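Erkwood site, folding cell safety and faults meeting
Minutes, 5/12/23

1. Last minutes
Accepted, with one change. "Fault cleared" now reads "fault not seen again." The meeting did not agree that these mean the same thing.

2. Jaw fault, handheld gripper
The jaw again stayed shut after the trigger was let go. Log for the period: 132 grasps, 5 failures to open. In 2 of those the operator pulled the cloth free by hand with the power still on. That is a safety matter and should have been written up the same day. It was not.

Gilari's report blames lint in the jaw slide. The meeting was not convinced. The unit had been cleaned that morning, and the report does not say whether anyone opened the slide to look. Gilari to send photos of the slide or withdraw the finding.

Declercq proposes a firmware update that forces the jaw open after a stall. Asked what happens if the stall is a finger. No answer yet. Update not approved.

3. Indicator light
Operators have been treating green as "safe to touch." The Brarnska manual says only that green means powered and connected. Training sheet to be corrected before the next shift.

4. Shirt trials
Trials go on at reduced grip force. One member asked why they go on at all with the cause unknown. Noted. Limit set at 36 grasps per session, power off before any cloth is freed by hand.
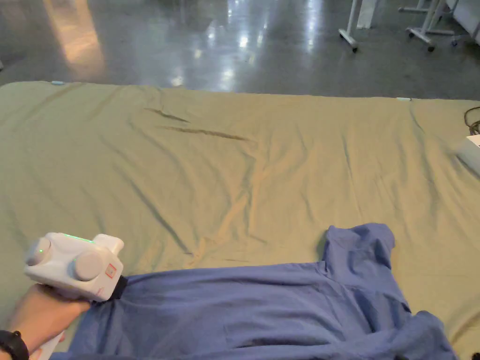
Item 4: handheld gripper on blue garment, green work sheet.

5. Open actions
Slide photos: Gilari.
Written answer on the stall question: Declercq.
Late incident reports for both hand-freed grasps: Erkwood floor lead.
Full review in July. The request to close the fault before then was refused.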